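Cuaderno de taller - grupo de anillamiento y observación de Hancombe
4 de septiembre de 2025

Empiezo a escribir esto con las botas todavía puestas y una taza de té al lado, así que perdonadme si me voy por las ramas (nunca mejor dicho). La primera jornada larga del paso de otoño ha salido bien, con viento flojo del norte desde antes de amanecer y el cielo cubierto hasta media mañana, que es lo que más nos gusta porque las redes casi no se ven.

Abrimos al alba en el carrizal de Sadowski. Total de la mañana: 38 aves anilladas. La mayoría, como era de esperar, carriceros comunes y currucas capirotadas, con unos cuantos mosquiteros musicales gorditos, gorditos, de esos que da gusto soplarles la pluma y ver toda esa grasa amarilla en la fosa de la clavícula. También un papamoscas cerrojillo joven, muy pacífico, y un torcecuello que nos tuvo a todos embobados un rato largo mientras giraba la cabeza como si fuera de goma. Es el primero que cogemos desde mayo y me hizo una ilusión tremenda.

Una de las capirotadas venía con anilla ajena. La lectura está apuntada en la hoja de campo, comprobada dos veces por dos personas distintas, y queda pendiente mandarla a la oficina. Por favor, que no se nos quede en el cajón como la del año pasado.

Cosas del material, antes de que se me olviden:
- La red de 16 metros, la del canal, tiene un roto en el segundo bolsillo. La he remendado con hilo negro, pero es un apaño y habrá que rehacerlo con calma.
- La balanza vuelve a dar saltos cuando hay aire. Dentro de la caja de cartón va perfecta, así que la caja se queda, por fea que sea.
- Quedan 200 anillas del tamaño pequeño. Al ritmo de hoy no nos llegan a final de mes. He pedido una ristra de 1000 y no quiero oír que soy exagerada.
- Las bolsas de tela están lavadas y tendidas. Quien las recoja, que les dé la vuelta y mire las costuras, que las uñas de los pajarillos se enganchan en cualquier hebra suelta. 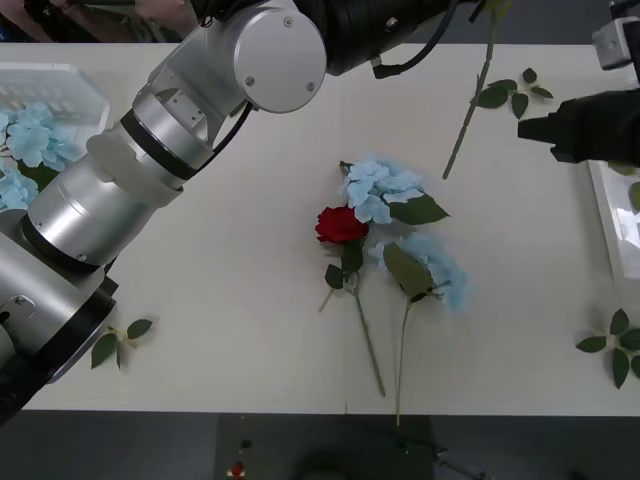
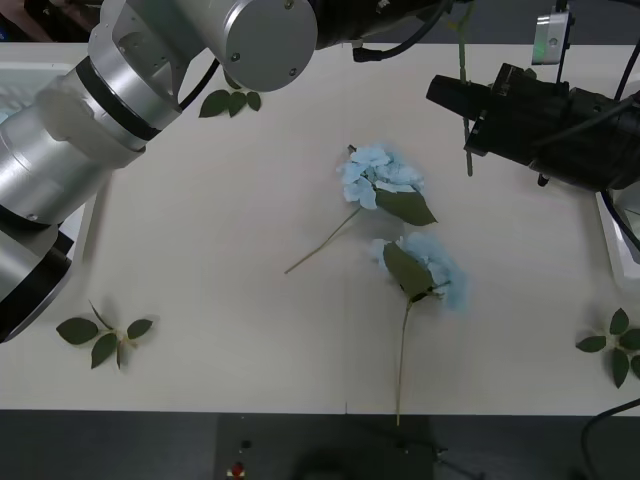
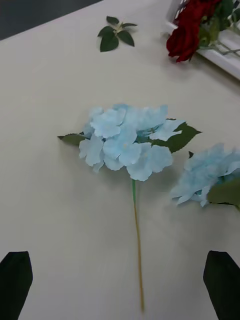
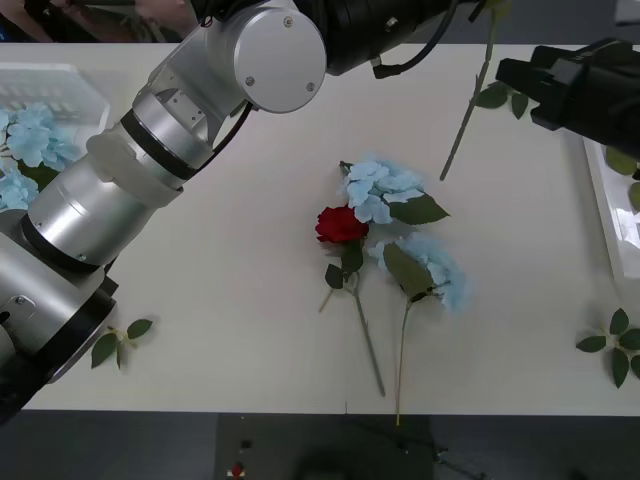 La mesa blanca, en cuatro tomas.

Sigo con la tarde. A eso de la comida se levantó la nube y ya no tenía sentido tener las redes abiertas, con el sol dándoles de lleno, de modo que cerramos y nos fuimos dando un paseo hasta la laguna de Drarovley a hacer el conteo desde el observatorio. El agua está baja y ha quedado una orilla de barro preciosa por el lado este. Andarríos chicos, un par de archibebes claros, correlimos comunes todavía con restos de la mancha negra en el vientre, y un combatiente que se dejó ver muy bien hasta que pasó el aguilucho y lo levantó todo. Las golondrinas ya se juntan en los cables del camino por la tarde y hacen un ruido que parece el patio de un colegio a la hora del recreo.

Hubo un limícola lejano que no me atrevo a apuntar. Yo vi un correlimos zarapitín, con el pico largo y curvado y ese tono melocotón en el pecho, pero lo tuve en el telescopio lo que tarda uno en decirlo y a contraluz. Lo dejo como correlimos sin identificar. Si alguno se acerca mañana, que mire bien junto a los postes viejos, que es donde andaba comiendo.

Benedita Azevedo se ha ofrecido a pasar al ordenador las hojas de la primavera, que llevaban meses en la carpeta azul, y me ha hecho notar que en varias falta la hora de la ronda. Tiene toda la razón. Os pido (y me lo pido a mí la primera) que se apunte la hora al llegar a la red y no al volver a la mesa, porque luego con el barullo se redondea todo y no hay quien saque nada en limpio. Ella propone poner una columna nueva en la hoja y a mí me parece estupendo - ya la he dibujado a lápiz en la plantilla, echadle un vistazo.

El comedero Kukis que pusimos junto a la puerta lo han descubierto los carboneros, y detrás de ellos un trepador que los echa a todos y se lleva las pipas de una en una al roble. Hay que rellenarlo otra vez, el saco está debajo del banco.

Para la próxima salida: llevar el regulador de la lámpara frontal, cortar un poco la zarza del pasillo de la red tres, y preguntar en la finca si nos dejan aparcar junto al pajar cuando llueva. Y más té.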